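Dandutden, 18th October

**Muker publishes a washing-up code for robots, and it is mostly about cables**

Muker, which tests household robots for people who would like their crockery back, has published its code of practice for two-armed machines working at a kitchen sink. The Brolgate Code has 75 clauses. The first draft, circulated in February, had 157, and several of those were the same clause in a different mood.

The code covers handing over, holding, putting down and stopping. Clause 2 deals with plates. One gripper must have a firm hold of the rim before the other lets go or moves in, and neither arm may lean on the counter to steady itself. 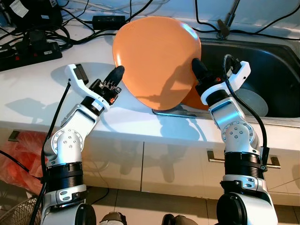
*Clause 2 work at the sink: the right gripper on the rim of an orange plate, the left close by.*

"We started by writing down what any parent says to a child with a wet plate," said Soo-ah Choo, who led the drafting. "Then we had to put numbers on it – and parents are very poor on numbers."

The longest section concerns everything on the worktop that isn't crockery. Power strips, plugs and trailing leads must be recorded before work starts, and again if anyone moves them. A kitchen that has been tidied specially for the assessor doesn't qualify. Views from the wrist are to be kept alongside those from the head, as a lead that looks well out of the way from above can look rather different at plug height.

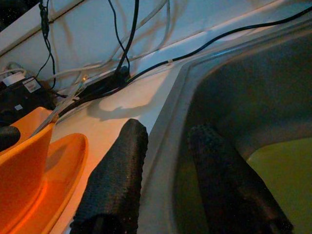 Photo: Muker / Brolgate Code

Pettigrew, which builds test kitchens, reviewed the draft and sent back 1672 comments. Muker is grateful for all of them and has read most of them twice. The main change was to the cutlery rules, which now treat a bunch of forks and spoons as one load. Grippers must take the bunch by the handles or the middle, and the bowl or pot holding it must stay flat on the counter throughout.

A second arm may carry on in the sink meanwhile, provided a person within reach can stop both arms with one action. Shouting isn't an action for the purposes of the code.

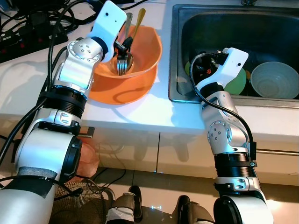 ## Using the code

The Brolgate Code is voluntary and free to copy. Makers may say they follow it once they have published their own results clause by clause, including the ones they would prefer to leave out. Knives, glassware and burnt-on lasagne are outside its scope and will be considered separately, by people with more patience.

Comments on the published text should be sent to Soo-ah Choo at Muker's Dandutden office. Please number them.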